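Comness Hand Gripper Set-Up Guide
Section 6: Before You Place the Order

1. Set the budget first. A starter kit from Rutley is 4000 dollars. Spare pads are extra, naturally.

2. List the rooms and the cloth items to be handled. Be truthful about the laundry.

Clothes and towels, both in one room:
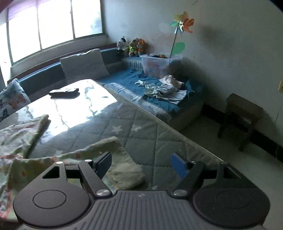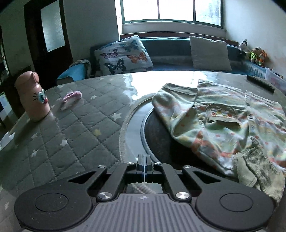 3. Order 29 spare pads per site. Belville ordered 23 and was back in January.

Note: Shipping is quoted separately, after you have stopped worrying about it.

Caution: Prices expire. See the sheet dated 6/17/25.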